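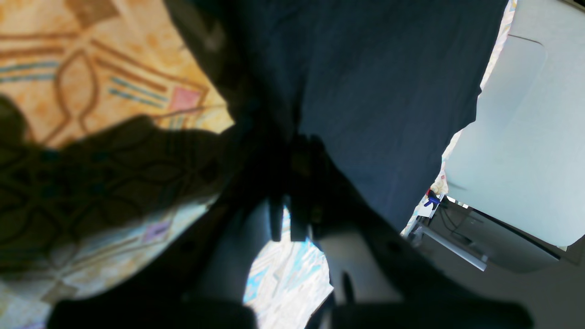 Two gripper fingers and a dark blue cloth, from the small camera near the gripper.

How a Folding Robot Is Looked After
By Wenche Björklund

A robot that folds clothes needs a check before it starts work. In the Haugland workshop in Larnville, the check follows the same order each time.

The first job is the power. The technician turns the robot off and waits until both arms are resting. A motor that has power can move without warning, and fingers can be pinched between the joints.

Next come the cables. A cable carries either power or messages. Each one is followed from end to end by hand. If it is pulled tight when the arm bends, it is given more slack.

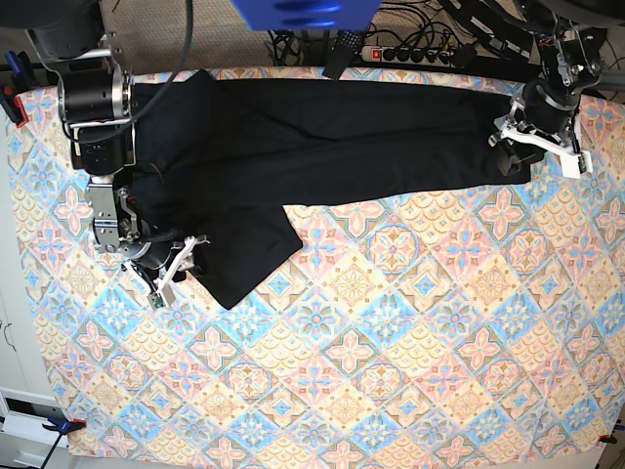 The table must stay still as well. A robot works out where things are by measuring from its own base, so a cloth that slides puts every measurement wrong. A tablecloth is therefore held down with clamps at the corners, like the red and black one at the lower right, and the trousers are laid on top of it. The technician tugs each edge. If the cloth moves, the clamp is taken off and put on again.

The gripper is checked last. It has fingers that open and close, and they must meet evenly. If one finger sits too far forward, thin cloth slips out of the gap. The technician closes the fingers on a strip of paper and pulls. The paper should not come out. 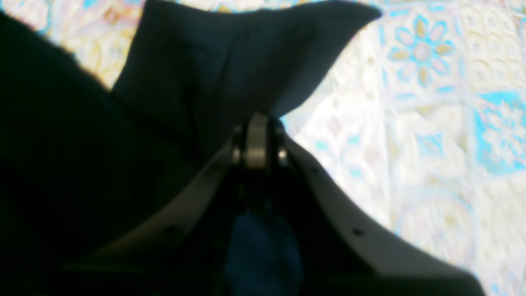

After that the screws at the wrist are tightened. Small movements shake screws loose over time, so at Haugland they are checked after every 200 folds. The camera lens is wiped with a dry, soft cloth. Dust on a lens makes a gray spot that the computer may mistake for part of the clothing.

Power is then switched back on and the arms are moved slowly, one joint at a time. Sverre Ekström writes the result in the logbook. The full check has 41 steps and can take up to 64 minutes.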